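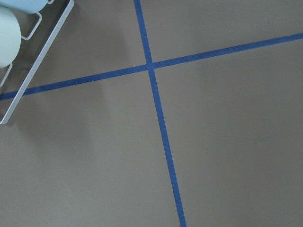 Trernimex Open Day

The Trernimex Open Day is a yearly public visit to the robot workshop of Trernimex, in Cloltisthorpe. It is held in June, lasts 5 hours and admits 200 people, most of whom ask when the robot will do the dishes.

Demonstration

The main event is known as the Cross. Two strips of blue tape are laid across a plain gray surface, and a gripper with soft, rounded finger pads is moved over them. Visitors call out one of the four areas between the strips, and the operator sends the arm there. Each turn is limited to 20 seconds — a rule aimed mostly at fathers.
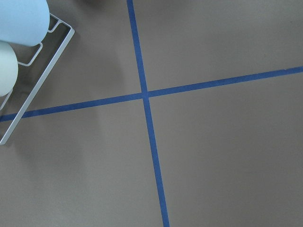 Reception

Milagros Manzano wrote afterward that she had expected sparks and got geometry, and that she stayed for nearly 100 turns anyway. Hugo Villalobos found the pace restful but complained that the commentary could not be heard from the back. The workshop has since bought a second loudspeaker, which hums.

The Alura arm, promised on the first poster, has yet to appear at any open day. It remains on the poster.

Related articles
Alura (robot arm)
Cloltisthorpe
Coste Workshop Tours
Trernimex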